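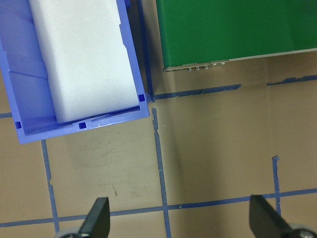

What to Do With the Foam

Every delivery leaves you with foam. You got a lamp you wanted and a white block you didn't, and the block is the part that lasts. My household method for years was to stand it in the hall until somebody swore at it. I have since moved on to bins.

Give it a bin and a limit

One plastic bin, any color you like. Mine is blue, and a long foam block fills most of it, so you can see the limit arrives fast. When the bin is full, the next block has to push an old one out. Do not buy a second bin. I did, in August, and by the end of the month I owned two bins of foam.

Lay long pieces flat

A block stood on end looks tidy until you reach past it for the tape. Put the long one in lengthwise and slide flat sheets down the side where there's a gap. Crumbly corner pieces go in a paper bag first, or you will be picking white beads off your socks into the new year.

Cut it outdoors, or cut it wet

A bread knife works. So does a box cutter with the blade run out long, pulled slowly in several passes. Wipe the block with a damp cloth before you start and the crumbs mostly stay put. Sawing fast makes snow — pretty for a second, then it's in the toaster.

Things a block is good for

Kneeling on while you weed. Holding drill bits, if you poke the holes with a nail first. Propping up a shelf while the glue sets. My neighbor Cristóbal Arancibia keeps one under the short leg of his workbench and calls it temporary. It has been there 11 years.

Skip the spray paint

Many solvent sprays eat white foam. I learned this on a Halloween tombstone that ended up looking far more haunted than planned. Test a scrap, or use plain acrylic and a brush.

Once a year, tip it all out

Keep what you used or can name a use for. Check with your local recycling center about the rest, as plenty of them won't take it. "Might come in handy" doesn't count as a use, and I say that as a man with 50 jam jars.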